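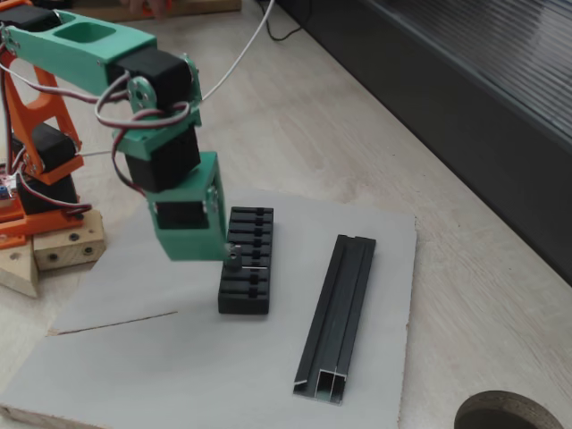
Small arm, second month

The small printed arm in the Wedano workshop is in use again since August, and some members have asked how we look after it. The most work goes into the servos. Before each session we send the arm to its rest position and listen. If a servo hums and does not become quiet, we loosen the horn, turn it by one tooth and tighten the screw again. Please do this only with the power off.

The hand position over the slotted holder is checked second. Drive the tip down slowly, stop before it touches, and look from two sides. The correction is written in the settings file, never in the program itself. The speed stays at 500 for this test. With 800 the wrist swings too much and the reading is not useful.

Please look also at the servo wires near the elbow. They need a loose loop, but the loop must not catch on the bracket when the arm turns back. A printed link with a crack should be replaced and not glued. The print files are in the Flulldale folder, number 1802, and one link takes an evening to print.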